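Open day at Clovgate, and I got to hold the gripper

27 Jul 2019

I've wanted to see the Prastar project up close ever since I read about it, so when they opened the doors in Pastville I was there early (with a sandwich, which I forgot to eat). The tool is a hand-held gripper, two soft-colored blue finger pads on black linkages, and you work it yourself while it records what you do. Those recordings are what the robot learns from later. Bedroom chores were the theme, and cloth is hard! 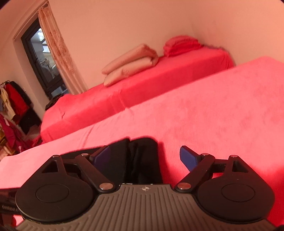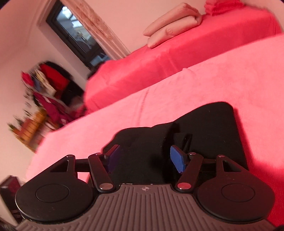
The team has 2802 recordings so far, and 275 of them are nothing but folding and picking up. I asked a ton of questions about how a robot is supposed to know where a soft thing ends and the sheet begins, and got a long, patient reply that I only half followed. I loved it anyway. My own first try was clumsy, and I kept squeezing too early, but by the third I'd slowed down and it felt almost natural.

There's another open day in October, this time with kitchen stuff. I've already put my name down.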